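Review: Drallthorpe hand-held gripper pair, with the rough-faced fingers

Posted 25th June by Fitriani Simanjuntak

We bought the Drallthorpe pair in May, to replace the older Pustora grippers which our group used for two years. The price was 484 dollars for the pair, with the fingers included. I have now used them enough to give an opinion, and I hope it helps somebody who is choosing between the two.

The first thing I noticed is the weight in the hand. The Pustora was lighter, but all its weight was in front, so my wrist became tired before lunch. The Drallthorpe is better balanced. The fingers are wide blocks with a rough face, and they are the main reason to buy this model. 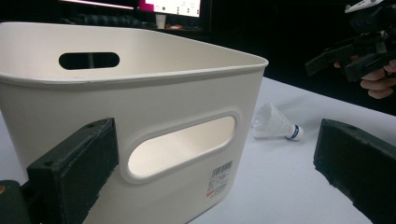 Big plastic bins were always our problem. The wall is smooth and the old fingers slid on it, especially near the rounded corners. With the rough face I can press quite gently and the wall stays where I want it. For small and light things, such as a shuttlecock, I am less satisfied. The finger is so thick that I cannot see the point of contact, and I squeeze more than I should. My colleague Oluf Holst disagrees with me on this – he says it is only a question of practice.

The handle is comfortable for medium and large hands. Kenza Abdel Rahman has small hands and she found the pull too long. There is a screw for adjusting it, but the manual explains it badly and we needed to write to the seller. They answered the next day, in a friendly way.
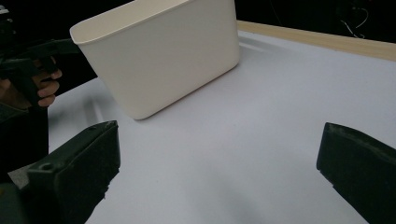 The cream bin with one gripper at the rim and the other still open.

The edges of the fingers wear faster than I would like. Small chips came off ours in the first weeks. The grip has not changed so far, but I would order a spare set together with the tool, as the delivery is slow.

I would buy them again for bins, boxes and other large objects. If your work is mostly with small parts, please try a narrower finger first. I give four stars out of five.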